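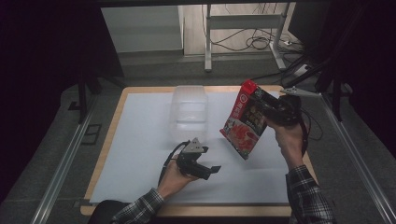 Should packets of snacks and soup base be stored loose in a drawer or upright in an open box? Upright in an open box, sorted by use, with the printed face toward the front.

By Kanako Kubo
May 5, 2026

The drawer has had a long run as the default place for flat packets. I think it is the wrong default. A drawer stores packets in layers, and a layer can be read only from the top. Whatever lies third from the top is out of use until someone digs, and most people cook from what they can see.

An open box with rigid sides fixes the reading problem. Packets stand on one edge, like files. Clear or translucent plastic is better than opaque, as the fill level can be judged from across the kitchen. A lid is a mistake. It adds a step to every retrieval, and within a month it ends up under the box.

My neighbor Belmiro Godinho disagrees. He holds that standing packets slump, and he is right about half-filled boxes. The remedy is a narrower box. Two small boxes hold their contents straighter than one large one, and they also separate things to be eaten as they are from things to be cooked.

That separation matters more than the container. Snacks turn over fast and need no order beyond being reachable. Cooking packets turn over slowly and are chosen by flavor. 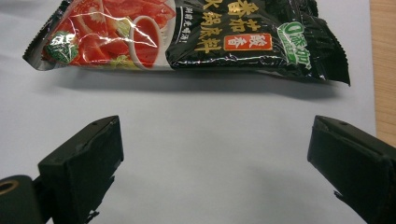
With hot pot base, the flavor is the only thing the cook needs to know at a glance. Tomato and a chili base are not interchangeable once guests have been told what is for dinner. File these by flavor, and put the older packet in front of the newer one.

The crimped ends deserve some care. I stand packets on the long side, so that the weight does not rest on a seal. I also avoid folding them to fit. If a packet has to be folded, the box is too short.

None of this calls for a purchased system. The Porila divider set costs 60 dollars and does what a strip of cardboard does. I used one from December on and went back to cardboard. The dividers were well made, but they were fixed at one width, and packets are sold in many.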